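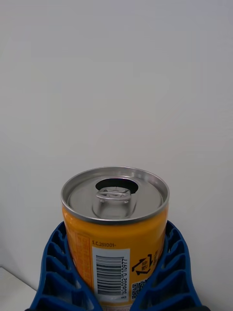 Where is the tank losing water overnight with every outlet shut? At the lower fitting on the downhill side, where the threaded outlet passes through the wall.

June, 6:40 a.m. Gauge read 791 at first light. Last night it was 20 higher, in gallons, with the garden line off and the house line off at the Tekamside valve. No draw in between. Temperature change will move the float a little, but it never moved that much in May.

Dried the outside of the lower fitting with a rag, waited through breakfast, and found a bead at the bottom of the nut. Followed it down the wall to a pale mineral streak I had taken for old splash from the downspout. The streak goes back under the nut, so the leak has been there a while and has only lately become large enough to show on the gauge.

The fitting is the Orow bulkhead type with a flat gasket on the inside face. The outside nut turns left-handed, which I had written on the wall in marker two summers ago and then painted over. Gave it an eighth of a turn. The bead slowed and did not stop. Did not want to go further with the tank loaded, as the wall flexes inward there and the gasket can walk out of its seat.

9:15 a.m. Opened the garden line and ran the surplus to the lower beds. The squash did not need it. Beans did. Shut it down when the level was under the fitting, which leaves over 300 gallons out of reach of that outlet if the gauge is to be believed at the low end. I don't fully believe it there. The float arm drags on the ladder bracket.

Drove to Fanis for a gasket. They had the thick one and the thin one. The thin one is stocked for the Negussie tanks, which have a stiffer wall. Bought the thick one and a spare, $39 with the tube of grease, more than it was last time.

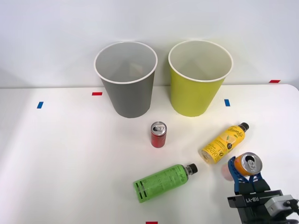 Gray cup and yellow-green cup, table by the wall.

2:30 p.m. Old gasket out. It was flattened on the lower half and still round on the upper half, so the pipe has been hanging its weight on the fitting. The strap that should carry the pipe had slid down the post. Moved the strap up and put in a second screw. Cleaned the seat with vinegar, greased the new gasket lightly, hand-tightened, then a quarter turn with the strap wrench.

Level is still below the fitting, so there is no test yet. Rain is forecast overnight. Screen on the inlet cleared, first-flush chamber emptied, cap back on.

To do: bend the float arm clear of the bracket. Write the thread direction on the wall again.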